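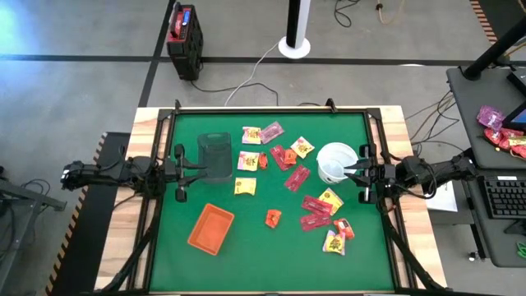
**Robotic packet sorting** is the work of separating small wrapped goods, such as sweets and snacks, into containers by means of robot arms. It is used in repacking rooms, where mixed goods come back from shops or must be combined into new assortments. The article treats mainly the sorting room of the repacking firm Grillier in Grinuvton, where the arms were introduced in September, and the changes which followed for its 11 employees.

## Background

Before the arms, all sorting at Grillier was done by hand at long tables. A sorter stood for most of the shift and handled up to 4,000 packets in one day. The work was simple to learn, but it was hard on the wrists and the neck, and many new employees left in the first months. The local name for the task was "the spreading", because the packets were first spread flat and then picked one by one.

## Method

The packets are laid on a worktable with a green surface, and containers are placed among them or beside them. Two arms with two-fingered grippers work from opposite sides. Each gripper closes on a packet, lifts it and brings it to the container for its kind. 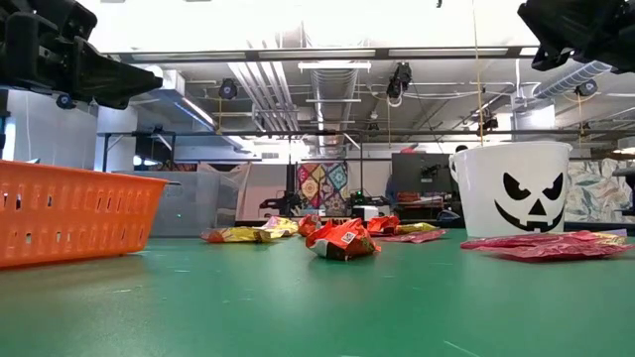

*Wrapped snack packets on a green tabletop, with an orange basket at left and a white bucket at right.*

Soft packets are more difficult than boxes. They have crimped edges, they bend, and the printing on them reflects the lamps. When two packets overlap, the upper one must be taken first, or both come up together. The software, named Voltach, was prepared from 608 recorded sessions in which employees guided the arms by hand. It stops the arm if a packet has been missed three times, and a person must then move the packet before the work can continue.

## Effects on employees

No one was dismissed when the arms came, but the posts were changed. Former sorters now prepare the tables, exchange full containers and check the contents before packing. Two of them were trained to repair the grippers and received a higher wage grade. The others kept the old grade, and this remains a matter of disagreement between the firm and the staff.

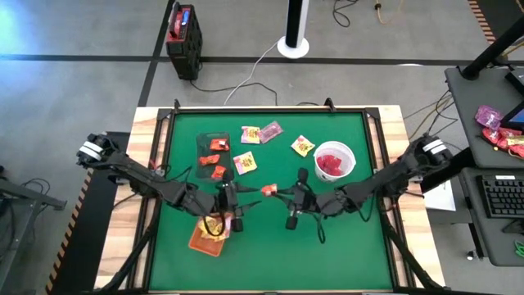

Lejla Ristić has said that her wrists are better than before, but that she misses talking across the table, and that waiting for a machine to stop makes her more tired than sorting did. She would also like the speed of the arms to be set by the people of the shift.

The firm answered partly to such remarks. Since the winter the employees change places every two hours, and the shift leader may lower the speed without asking the office. The request for one common wage grade has not been accepted.

## Limits

Torn packets and very flat ones are still sorted by hand. Goods with new wrapping also need new recordings, so seasonal assortments are often finished manually. The Spahić method, in which the packets arrive in a single row, avoids overlapping but needs a longer room than the one in Grinuvton.

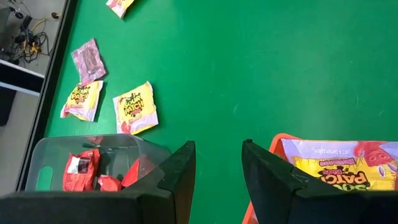

**Vesela Zupan**, contributing editor, work and technology
Last revised: Mon 16 March

## See also

- Bin picking
- Job rotation
- Repetitive strain injury
- Teaching by demonstration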